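Re-inspection after the left gripper fault, September 22, 2026. Filled in by Fenna Van Rooij. Hiba Moussa gets a copy whether she wants one or not.

## 1. Hand-held units

- [x] Housing free of cracks
- [x] Marker faces clean and flat
- [ ] **Left unit releases when told.** FAIL. Stayed shut for 20 seconds, then let go with no command, as if it had thought it over. Fault code 3243, listed in the Jelau manual as "other." 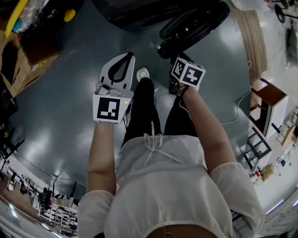 *Both units held low, markers showing.*

- [x] Finger screws tight (Willy Declercq did these twice. Please stop at once, Willy, the threads are plastic.)

## 2. Room

- [ ] **Walkway to the glass doors clear.** FAIL. Boxes again. Same comment as May, and I have saved time by copying it.

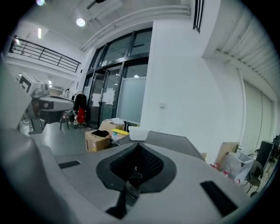 - [x] Notices still on the doors. Whether they've been read is outside the scope of this form.
- [ ] **Cables off the floor where the operator stands.** FAIL. Tripping while holding two grippers leaves no hands for landing on. 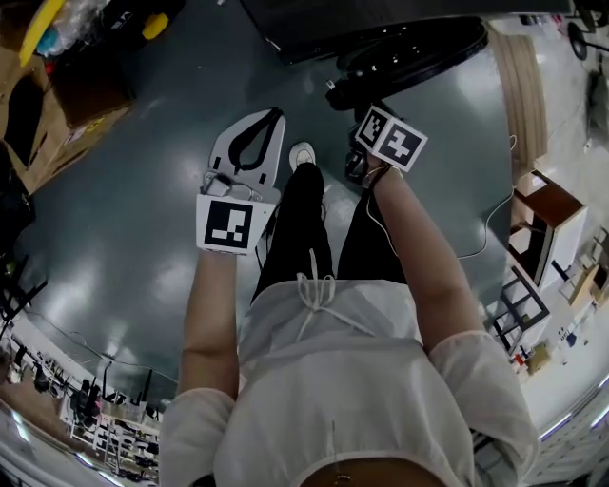 Abdelghani El Fassi proposes tape. I proposed tape in May. Approved.

## 3. Washer task

- [x] Door open toward the jugs
- [ ] **Jugs moved out of the door's swing.** Open, assigned to Ľubomír Kadlec.

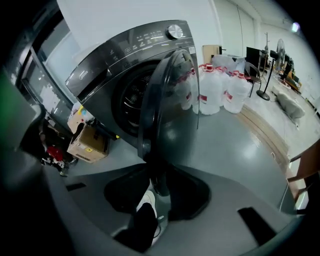

## 4. Sign-off

Left unit tagged out until Jelau answers ticket 1521. Right unit may be used.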